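Noticias > Robótica > Laboratorio
Imprimir | Enviar por correo

Mevar enfrenta dos pinzas con un montón de ropa

¡La ropa arrugada sigue siendo uno de los retos más bonitos de la robótica! El equipo de Mevar ha dedicado parte de octubre a comparar dos pinzas, la Erkix y la Räsänen, con camisetas y calzoncillos que hay que separar y guardar en cajas de tela. Son 48 intentos por modelo, siempre con los mismos brazos.
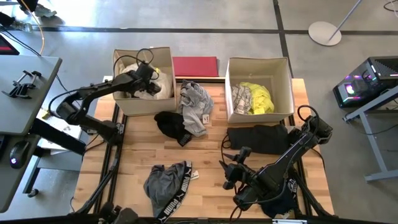
Los dos brazos sobre la mesa de ensayo, el izquierdo dentro de una de las cajas.

La Erkix resolvió 26 intentos sin ayuda y la Räsänen se quedó a 5 de esa cifra, aunque dejó las prendas mejor estiradas. El mando de mano también entra en la comparación, y los cambios de sensibilidad se notan muchísimo al pellizcar una cinturilla.
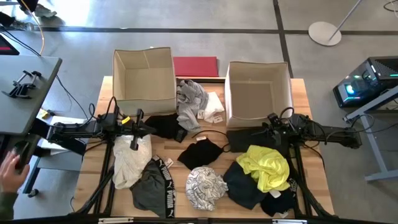
Desde Wilumia, que prepara un ensayo parecido, comentan que ellos mirarían antes el mando que la pinza - con tela fina, dicen, un retardo pequeño arruina el mejor agarre.

Mevar toma nota y repetirá la serie con otro controlador. También quiere sacar más partido a las cámaras de muñeca, que acercan la vista a la punta de los dedos - ¡justo donde se decide todo!

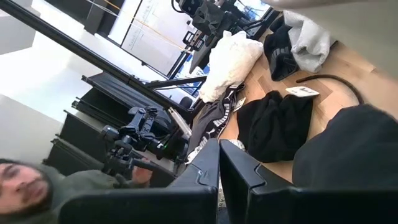
Los dedos de la pinza, vistos desde la cámara de muñeca.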